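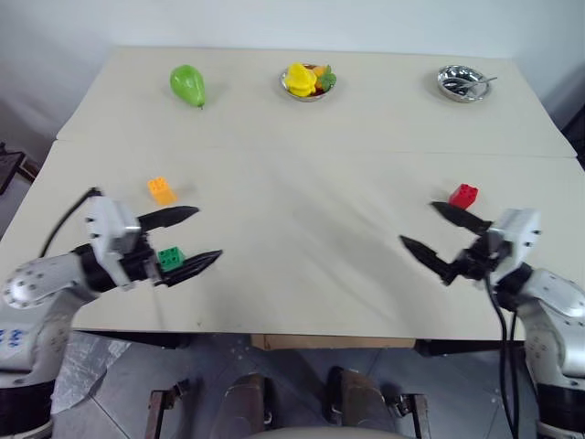
My pear was hard as a stone when I went to bed, and two days later it was soft and juice ran down my arm, so what happened inside it, Eimear Hanrahan asks in a letter to this page, and did it happen at night?

It happened at night and in the day also, Eimear. A fruit does not sleep. After it is picked from the tree it is still alive, and it goes on breathing and changing for many days. The name for this change is ripening.

What does ripe mean?

When a fruit is young, the plant does not want it to be eaten. The seeds inside are not ready yet. So the young fruit is hard, it is sour, and often it is green like the leaves, which makes it difficult to find. Some young fruits also have a taste that makes your mouth feel dry and rough. If you ever bit into a green banana, you know this feeling.

Later the seeds are ready to travel. Now the plant needs an animal that will eat the fruit and carry the seeds to another place. The fruit becomes soft, sweet and full of smell, and many kinds change their color. To a bird or a monkey it is like a sign on a shop door — come in, we are open.

Where does the sugar come from?

A hard banana is full of starch. Starch is also in potatoes, rice and bread. It is made of very many small pieces of sugar holding on to each other in long chains, and when they hold on like this your tongue does not taste them as sweet. During the ripening the fruit cuts the chains, and the small sugars become free. So the sugar in the yellow banana did not come from outside. It was made from something which was already there.

You can try it with a piece of plain bread. Chew it for a long time and do not swallow. After a while it starts to taste a little sweet, because your spit cuts starch too.

Why does it become soft?

Every fruit is built from tiny rooms called cells, so small that you need a microscope to see most of them. The walls of the rooms are glued together with pectin. People put pectin in jam to make it thick. In a ripening fruit the pectin slowly comes apart, and the rooms do not stick to each other so strongly. Then your teeth go through easily.

If this goes on too long, the fruit becomes mushy. It is the same work, only nothing has told it to stop.

A message made of gas

How does the fruit know that it is time? It uses a gas, and the name of the gas is ethylene (say it like this: ETH-uh-leen). You cannot see it, and the small amount around a fruit you cannot smell. The fruit makes a little of it, and this little gas tells the fruit to make more, and the more gas tells it to make even more. 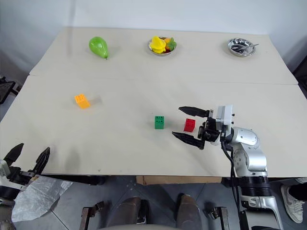
The gas does not stay inside the skin. It goes out into the air and reaches the neighbors, and they also begin to ripen. For this reason one very ripe apple can hurry all the fruit that is kept with it.

People used this long before they knew about the gas. In old Egypt the farmers made small cuts in their figs. A cut fig makes more ethylene, so it ripens sooner. Much later, when the streets of cities had gas lamps, people noticed that trees near a leaking pipe lost their leaves too early. There was ethylene in the lamp gas, and the trees were getting a message that was not meant for them.

Not every fruit waits for you

Some fruits can be picked hard and become ripe at home. Bananas, pears, apples, peaches, kiwis, tomatoes and avocados can do it. (Yes, a tomato and an avocado are fruits. They have seeds inside.)

Other fruits must become ripe on the plant. Strawberries, grapes, cherries, oranges and lemons are in this group. A sour strawberry will get old on your kitchen table, but it will not get sweet.

Pears are a bit special. Many kinds are not so good if they ripen on the tree, for they go soft from the middle and become brown inside while the outside still looks fine. The growers pick them hard, often in August or later, and keep them cold for some time. To check a pear at home, press gently with your thumb close to the stem. If it gives a little, you can eat it.

Try it: the bag race

You need 4 hard pears of the same kind, one ripe banana and 2 paper bags.

Put two pears in the first bag, together with the banana.
Put the other two pears in the second bag, alone.
Fold the tops and leave both bags in the same room, away from the sun.
Every day at the same hour, press each pear near the stem and write down if it is hard, a little soft or soft.

Before you start, write also which bag you think will win. In the school at Bridley 59 children made this guess, and their list is still hanging in the corridor. Please wash the pears before you eat the experiment.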